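Pattern testers wanted for my knitted ear warmers

Hello again! It's me, Quentin from Urnerside Knits, and I've finally got a new pattern ready to go out into the world. Well, nearly ready. It's called Inari, it's a chunky ear warmer with a twisted cable at the front, and I need 5 more testers before I dare put it in the shop.

You don't have to be an expert. If you can knit, purl and follow a cable chart without throwing it across the room, you'll be fine. I'd love a couple of people who've never tested anything before, as well as my lovely regulars from the Pons mitten test (you know who you are!).

Sizes go from toddler up to large adult, and I'm shortest on people for the two biggest. My own sample took 48 grams of aran wool, so it's a good one for using up leftovers. Try it on in front of a mirror before you weave in the ends, as the cable should sit over the middle of your forehead and it does like to wander.
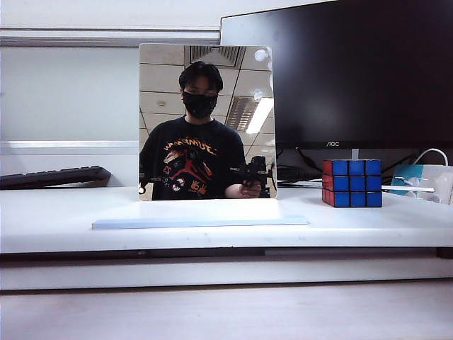 What I'd need from you

Knit one ear warmer in any size, tell me your tension and how much yarn you used, and send me a few photos by the end of August. Grumbles about the wording are very welcome, I've read it so often I can't see the mistakes any more.

What you get

The finished pattern, plus any other one you fancy from my shop. I can't pay for yarn this time, sorry.

To join in, leave a comment with your size and the yarn you'd like to use. I'll be picking testers on July 17, 2021 and emailing everyone that evening.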